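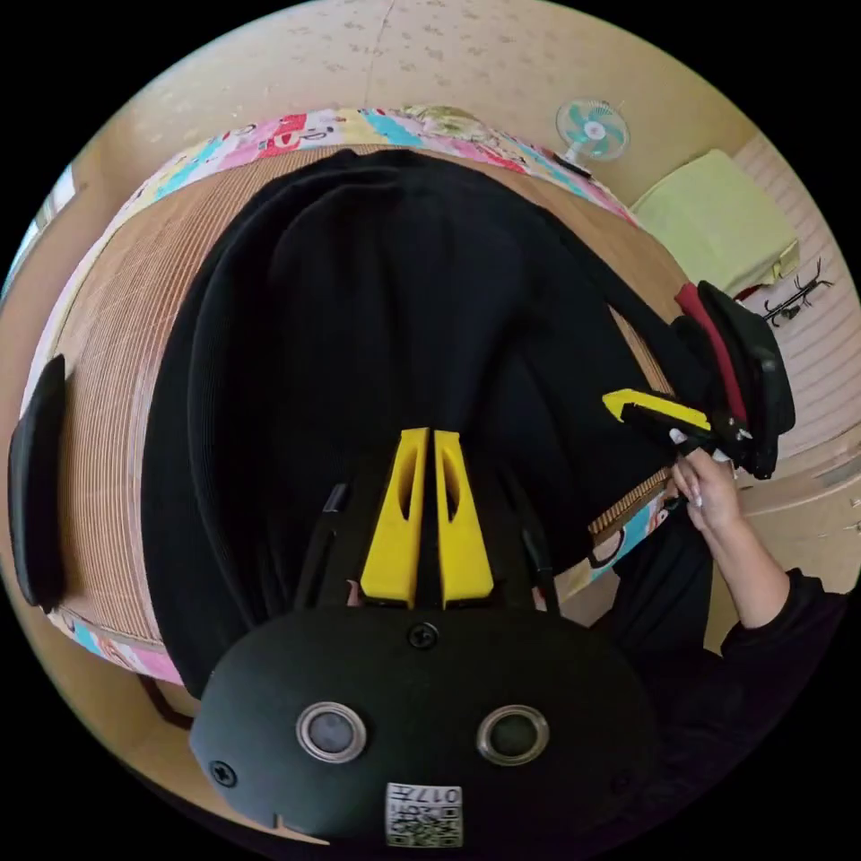 Visita a Zunutard: dos pinzas, una prenda negra de punto y mucho software

Publicado el 11/10/2020

Uno llega a una jornada de puertas abiertas de robótica esperando brazos articulados y un café decente. En la de Zunutard me pusieron delante ropa, pinzas de mano con dedos amarillos y un portátil con gráficas. El café era de máquina.

La tesis de la casa es que doblar una prenda es un problema de software, y que la mecánica ya dio de sí lo que tenía que dar. Su planificador, Temau, aprende de demostraciones hechas por personas con la pinza en la mano. De cada una guarda el vídeo, la apertura de los dedos y la trayectoria. El catálogo va por 3476 demostraciones, de las cuales 1482 son de prendas oscuras. Pregunté por qué tantas. Me contestaron que el negro sobre negro es donde la percepción se viene abajo, y lo dijeron con la cara de quien ha perdido un verano en ello.

Sleiman, el módulo de visión, busca bordes y pliegues y propone puntos de agarre. Con punto acanalado acierta bastante; con una manga enrollada sobre sí misma propone a veces agarrar la sombra. Lo vi en la pantalla, en una repetición, y me sentí menos solo con mi colada.

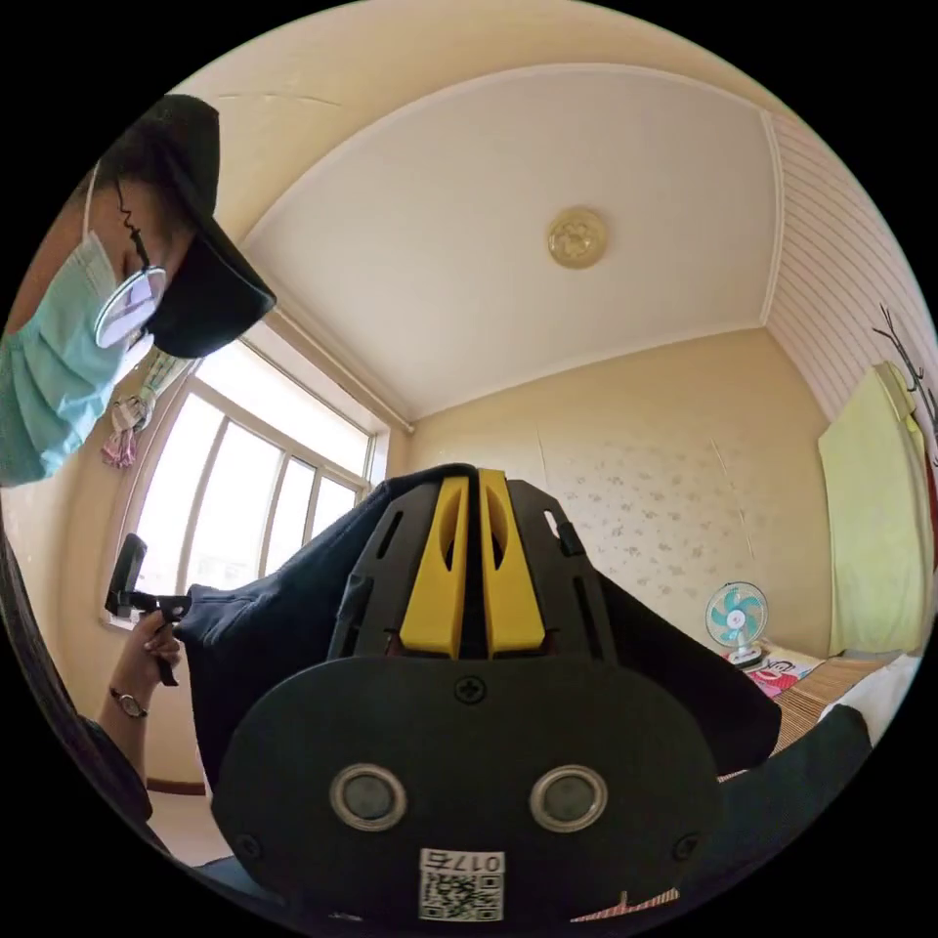 El asunto feo es sincronizar dos pinzas. Si los relojes se separan más de 20 milisegundos, Temau cree que una mano tira antes que la otra y aprende a estirar la tela como quien desarma una cama. Para eso escribieron Rarkside, una herramienta que alinea las grabaciones y descarta las que no cuadran. Es una ventana gris con tres botones, uno de ellos sin función conocida, y fue lo que más me gustó de la visita.

Prometen nueva versión en noviembre, con reintento automático cuando falla el agarre. De los calcetines no quisieron hablar.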